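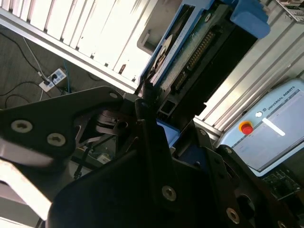
A reader wrote in July to say that I was wrong about kettles. She had no quarrel with my complaint that small appliances are built to be thrown out. Her objection was that I had blamed the makers for it and let the rest of us off. She had offered her old Stastik toaster free to anyone on her street who wanted to fix it, and after two weeks it went in the bin. People don't want repair, she wrote, they want to be told they could have had it.

I have thought about that letter a fair bit. I think she is half right, and the half she is right about matters less than she believes.

It is true that most people won't repair a toaster. A new one costs less than an hour of a tradesman's time. If I am earning a wage and the toaster stops, the sensible thing is to replace it on the way home. I have done this myself, more than once, and I keep a drawer of screwdrivers.

But it doesn't follow that there's no point in making things that can be opened. Most people never service their own car either, and we would still think it odd if the bonnet were glued shut. The value of a thing that comes apart goes mostly to people other than the first owner. It goes to the bloke who buys it second-hand, the op shop that wants to test it before putting it on the shelf, and the tip shop that pulls three dead ones to make a live one. None of them can do much with a case that has to be cracked.

Last winter the heater in my hallway stopped blowing. It's an old Rurken, bought with the house, ugly and heavy. The back came off with an ordinary Phillips head. The fault was a fan bearing full of dog hair, and I cleaned it out at the kitchen table while the soup was on. The newer Rurken, which my neighbour has, is held together with clips that snap when you lever them. I know this because I snapped two. Hers is now held shut with cloth tape and I owe her a heater.

The usual defence is that clips are cheaper and screws let people electrocute themselves. The first is true, and I would like to know how much cheaper. When I rang the importer to ask, I was told that a replacement fan for my neighbour's model was $126 plus postage. The heater sells for $154. Nobody will pay that, and I doubt anyone at the importer expects them to. A part priced at four-fifths of the whole machine is only nominally for sale.

The safety argument I take more seriously. Mains voltage kills people and I wouldn't want my nephew inside a microwave. But the answer to that is a warning, a decent interlock and a proper trade of people who know what they're doing. We had that trade. The shopping strip near me had a place called Procházka that did vacuum cleaners, irons, sewing machines and lamps, and it had a wall of more than 100 little drawers with belts and brushes in them. It closed when the rent went up, and it sells bubble tea now. The clips didn't close it by themselves, but they can't have helped.

So what would I ask for? Screws, of a kind the hardware shop sells a driver for. A parts list, printed or online, kept up for ten years after the last one is sold. A price on the common parts that bears some relation to what they cost. I would put these into law and accept that a kettle would go up by a few dollars. Governments here have talked about it for as long as I have been writing this column, and labelling is as far as the talk usually gets.

My reader says labels won't change what people do, and I agree with her. I would make the rule anyway. Plenty of good rules work without the shopper giving them a thought. Very few people choose a power point for its earthing.

She finished by asking whether I would have fixed her toaster. I would have had a go at it. She should have put it on my street.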